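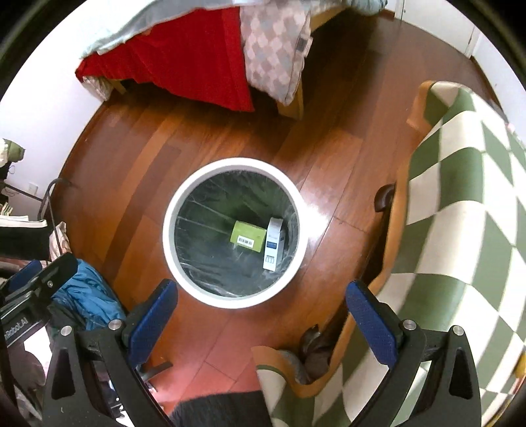 Bedroom bin, black liner, the green box and the white one at the bottom. Thursday.

Bin notes, continued from the page with the coffee ring. Tyra Boström wants a yes or no on the white round one before May is out. I am still at "maybe" and leaning no.

Her claim, as I wrote it down: a bin with a proper rim holds the liner in place by itself, so you can stop using the elastic band, and a person tidying a bedroom will use it more if it stands out in the open next to the bed. Two claims, really. I believe the first one a bit. The second one sounds like something out of the Tendska catalog.

Set up on the plank floor beside the bed, same spot as last time. Bed left as it was, red blanket and light-blue sheet over the side, the diamond quilt hanging to the right of them. I thought about making the bed first and decided against it. People who have not made their bed are exactly the people we are supposed to be testing for, and bedding that hangs that low is going to get in the way of a bin sooner or later. Tyra says move the bin. I say then it is not next to the bed anymore, so what are we testing.

Liner: black, from the Laka roll. Folded over the rim, no band. With two small cardboard boxes in it the liner stays put, which proves close to nothing. Cardboard weighs nothing. I would like to see it with a wet towel or a heap of orange peel before anybody writes "self-holding" in the summary. The Kristiansen liners are shorter, and I would bet on those slipping first.

Boxes: dropped both in whole. Did not flatten them. Tyra's sheet says "flatten packaging before disposal" and I have crossed that out on my copy, having never once seen a person flatten a box that small in a bedroom. The green one went flat to the bottom. The white one ended up on its side against the right wall and takes more room than it should. Two boxes and the floor of the liner is already well used up. So the volume on the spec sheet is one thing and the volume you get with boxy trash is another. Known problem, see the Disex bin, page 35. Nothing in this round shape fixes it and I don't see how it could.

Fill log so far, whole study: 1,578 items across all bins. Of those, 317 were small boxes. I went back and checked how many of the 317 had been flattened and got 13. Those 13 were all on one day and all in my handwriting, so I suspect I was the one doing it. Leave them in the log but mark them.

On color. Tyra likes the white because you can find it. Fine, you can find it, it shows up very well against the red-brown planks. It will also show every scuff, and the rim is where the hands go. Ask her who is wiping it. The old gray one looked the same on the last day as on the first, which I count in its favor even if it was ugly.

Black liner in a white bin: I have no strong view. It makes it hard to see what is down there once the light goes. The bright green box is easy to pick out, but a dark sock would be gone. We lost one of a pair that way in the first round and only got it back when the bag was emptied out on the bench. Would try a clear or white liner if the Laka people make one in this size. Have not asked.

To do
- same spot, same bin, heavy soft load, no band
- same again with the Kristiansen liner
- move the bin a hand's width out from the bed and see whether people still aim for it or start leaving things on the quilt
- make the bed, repeat, compare. I expect no difference but Tyra expects a big one, so it goes on the list
- find out where the elastic bands went. There was a full bag of them in the drawer

Later, 4:30. Talked to Tyra on the stairs. She says my "maybe" is a no with better manners. I told her to wait for the towel. She also says the page 35 numbers were taken with the smaller Disex and should not be compared with this one. She could be right about that, I did not write the model down. Check the label on it before using those figures again.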